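The Dondley Correction

The tide gauge at Dondley had been reading high for 2 years before Kirsty Galbraith was asked to find out why.

The error was small. It did not affect shipping, and the harbor at Valberg, which took its predictions from the Dondley record, had not complained. But the gauge was one of 5 on that coast whose monthly means went into the long series, and the long series did not tolerate a step. Fiona Drummond had found the step while plotting residuals against the neighboring stations. She had circled it in pencil and left the sheet on Kirsty's chair.

Kirsty drove up with a level, a staff, and a copy of the station log. The gauge house stood at the end of the old fish pier. Inside were a stilling well, a float, a counterweight, a recorder, and a shelf. The log was kept by Hamish MacBrayne, who had held the post since the Yule line still ran its ferry, and who made his entries in a square hand with no abbreviations.

"It's the land," he said, when she had set out the problem.

"The land would be slow. This happened in one month. July."

"Then it's the land in July."

She ran the levels first. There were three benchmarks: one in the church wall, one on the customs building, and one on the pier itself, a brass bolt set in the stone beside the gauge house door. She carried the height from the church to the customs building and closed within tolerance. She carried it from the customs building to the pier and did not. She repeated the run in the opposite direction and got the same figure with the sign reversed.

The pier bolt was low. If the pier had gone down and taken the gauge with it, the sea would appear to have come up by the same amount, and that was the step on Fiona's sheet.

"Did anything happen to the pier that summer?" she asked.

Hamish turned back through the log. The entries for that month gave the time of the paper change, the temperature in the well, and the condition of the float. On one line he had written: Crane barge Julau alongside for the day. Nothing else was noted.

"What was it lifting?"

"The old winch off the end. Catriona Munro wanted it for the museum."

"How heavy?"

"Heavier than they'd been told."

Catriona Munro confirmed this by telephone. The winch had been listed at 1,000 pounds and had turned out to be bolted through to an iron bed that nobody had drawn. The barge had pulled against it most of the afternoon. Toward evening there had been a noise. The winch had come free, and everyone had gone home.

Kirsty wrote it up that night in the room over the bakery. The cause went into a single paragraph. The correction was a constant, to be added to every value after the date of the lift, and she gave it with its uncertainty and the two level runs from which it came. She recommended that the pier bolt be retired as a primary mark — it could be kept as a check — and that the datum be referred to the church.

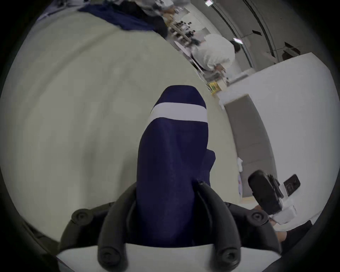
Navy, with a white band.

Lyle Greenberg, who edited the series, called two days after he received the report. He accepted the constant. He objected to the sentence about the noise.

"It isn't a measurement," he said.

"It's the only evidence that it went all at once."

"You have the step."

"The step is a monthly mean. It could have taken three weeks."

He was quiet for a while. She could hear him turning pages.

"Who heard it?"

"Munro. The barge crew. MacBrayne was in the gauge house."

"And he didn't log it?"

"There's no column for it."

The report was issued on February 19, 2022, with the sentence moved to a footnote. The corrected values replaced the old ones, and the series ran straight through the month without a break. Fiona plotted the residuals again at 100 percent scale and filed the sheet with the first one.

In the spring a new logbook was sent to Dondley. Hamish ruled an extra column down the right side of every page and headed it Other. The first entry under it recorded a gull on the roof from nine until noon.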